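The Slow Business of Teaching Software to Fold

A laundry firm called Tekin wants its shirts folded by machine, and for most of the past year the arms have been the least of its worries. They arrived, they were bolted down, and they moved when told. The code that does the telling is another matter.

The work is being done in Vetelstead, on the second floor of a building that used to hold a print shop. The software company there is Breltorora, which has 14 employees and one product, a control and planning package named Irnow. Tekin is its first paying customer in clothing. Before that, Breltorora wrote software for machines that picked up boxes and bottles.

Boxes are easy to write about in code. A box has a position and an angle, and once a camera has found it, those few numbers are enough to plan a grasp. A T-shirt has no such short description. It can lie in a heap in more ways than anyone could list, and most of those ways hide the parts a folding program needs, such as the shoulders and the hem.

Irnow deals with this by asking for less. The first version tried to build a full model of the shirt from the camera picture, every fold and layer, and then plan against the model. It took several seconds to think and was wrong often enough that the engineers stopped trusting it. The current version looks for one thing at a time. It scores every patch of visible cloth by how likely it is to be an edge, picks the best one, and sends a gripper there. Once the cloth is up off the table, it looks again.

That second look is where most of the progress has come from. Cloth that hangs is simpler than cloth that lies in a pile. Gravity pulls out some of the folds, and an edge that was buried may come into view where the second arm can reach it. 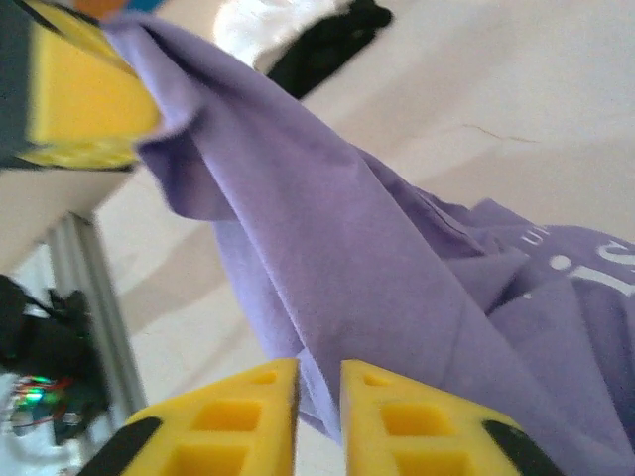 Close-up views matter more than the team expected. An overhead camera can pick out a garment on the table, but when an arm moves in, it blocks the view at the worst moment. Irnow now hands control over to the wrist cameras for the last stretch of each reach. The overhead view sets the goal and the wrist view corrects the path, with a fresh correction sent to the motors many times a second.

The handoff caused trouble for months. The two views would disagree about where an edge was, and the arm would hesitate between them, drifting back and forth over the cloth. The fix was small. Irnow now keeps the overhead estimate only as a limit on how far the arm may wander, and it ignores that estimate for everything else until the grasp is done or given up.

Giving up is a feature, and it has its own part of the code. If the grippers close and the cloth doesn't move as predicted, the program opens them, backs off and starts over. In an early version the arm would carry on with the plan whether it held one layer, two layers or nothing. The logs from that time show complete folding motions performed in the air.

Tekin supplied the test garments, 392 of them, pulled from its own rental and returns stock. They differ in size, fabric and wear. Printed lettering was an early problem, as the edge finder took the border of a letter for a hem. Dark items were worse. On black fabric the creases nearly vanish, and the program has little to go on apart from the outline.

To train the edge finder, the engineers recorded people steering the arms by hand. They kept 690 of those recordings and threw out the rest, mostly for bad timing between the camera and motor data. A few milliseconds of error hardly shows when a video is played back, but it teaches the program that cloth moves before it is touched. The team wrote a separate tool to catch such errors – a dull piece of software, by its authors' own account, and the one they say they would rebuild first if everything were lost.

In the most recent full test, held in January, the system was given 361 attempts at lifting a shirt and getting hold of a second edge. It managed it in about three out of four. Folding from that point on is more reliable, and the failures there tend to be untidy sleeves.

Speed is still poor. A practiced worker at Tekin folds several shirts in the time Irnow needs for one, and the contract doesn't ask Breltorora to beat that. It asks for a machine that can run through the night shift, starting at 10 p.m., without calling for help more than a few times. Right now it calls more often than that. Most of the calls come from garments that have slid too close to the edge of the table, and the next release adds a step that pulls them back toward the middle before the first grasp is planned.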